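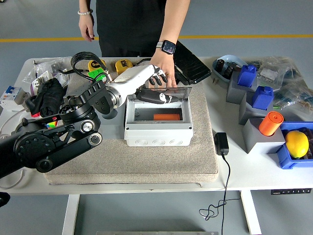
Roofing and cladding materials

Standing seam roofing

Standing seam is a way of covering roofs and walls with long metal sheets whose edges are folded upwards and joined above the level of the flat part of the sheet. The raised joint is the seam from which the method takes its name. Water runs down the flat area between the seams, known as the pan or tray, and the fixings are hidden inside the fold.

The method is used with zinc, copper, aluminium, coated steel and stainless steel. Lead can be laid in a similar way, but it is too soft to hold an upright fold and is usually dressed over a timber roll.

Types of seam

In a single lock seam, also called an angled seam, the taller edge is folded once over the shorter one and left at a right angle. It is used on steep roofs and on walls, where it shows as a fairly broad line. In a double lock seam the same fold is turned over a second time and pressed flat against the upright, giving a narrower and more weathertight joint. Double lock seams are the usual choice on shallow roofs.

Snap-lock panels are formed in a factory so that one edge clips over the next. They are quicker to fit and need no seaming tool, but most makers limit them to steeper pitches. The Tiletti profile, a snap-lock panel sold in coated steel, is made for small domestic roofs and porches.

Fixing

The sheets are held by clips, which are screwed or nailed to the deck and folded into the seam. Fixed clips hold the sheet in one position. Sliding clips allow it to move along its length as it warms and cools. A long tray normally has a short zone of fixed clips, with sliding clips over the rest – the place of the fixed zone depends on the pitch. Where all the clips are fixed, the metal may buckle or tear at the seams.

Below the metal there is usually a timber board deck or a plywood deck with a separating layer. Zinc is often laid over a ventilated space to keep the underside dry, as trapped moisture can cause white corrosion.

Tools

Seams may be closed by hand with folding pliers and a mallet, or by an electric seamer that travels along the joint on rollers. Hand work is still needed at hips, chimneys and roof windows. Portable roll formers, such as the Hinix, shape the edges of flat coil on site, so that trays can be made to the full length of the slope.

Use

The covered market at Eststead has a double lock zinc roof of 1035 square metres, laid in trays running unbroken from ridge to gutter. The Paiva boathouse is clad in copper on both roof and walls, with single lock seams on the walls.

See also

Batten roll roofing
Box gutter
Flashing
Patina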